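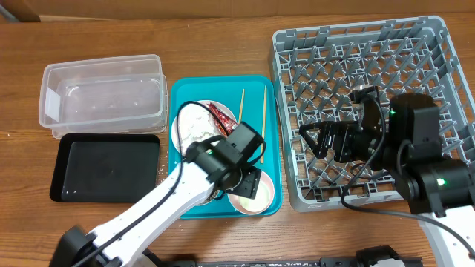 I'm thrilled to tell you that Skenach, the biggest outdoor sculpture I've ever made, is going up in Allard Square this January! It's a heron folded over on itself, 5 metres tall, built from 62 panels of painted steel, and it'll stand right where the old tram shelter used to be. I've been drawing it for years, mostly at kitchen tables. Give me a turquoise tray stacked with dishes on a scratched wooden tabletop and I'll start seeing colours and plinths, and the blue-green on the bird's throat isn't far off that tray.

The work is presented by Oyelaran Gallery, which has looked after me since my first wobbly show of papier-mâché birds, and Deltex is doing the fabrication at its workshop down by the harbour. They've been very patient with me (I changed the beak twice, and then I changed it back). The panels are cut and the first coat of paint is on. What's left is the neck, the lights and a fair bit of arguing over the exact grey of the legs.

From the tram stop you'll see a heron asleep. Walk round to the library side and the same panels open up into a wing, with a gap low enough for kids to duck through. I want people to touch it, lean on it and eat their lunch under it - it's a public sculpture, so please treat it like your own. The lights come on at dusk and stay on until 11 pm. 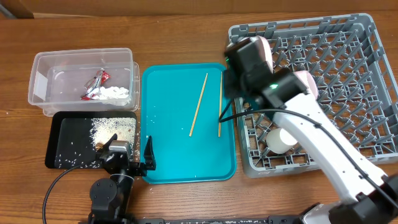 ## Come and see it

Skenach is free to visit at any hour, and the paving is level all the way from the tram stop. Oyelaran Gallery will be showing 91 of my drawings and cardboard models for it at the same time, including the very first one, which my neighbour's dog chewed. I'll be giving a talk there at 2 pm on opening day, followed by a slow wander over to the square with anyone who fancies it.

High-resolution pictures of the models, the panel drawings and interview times are available from the gallery's front desk.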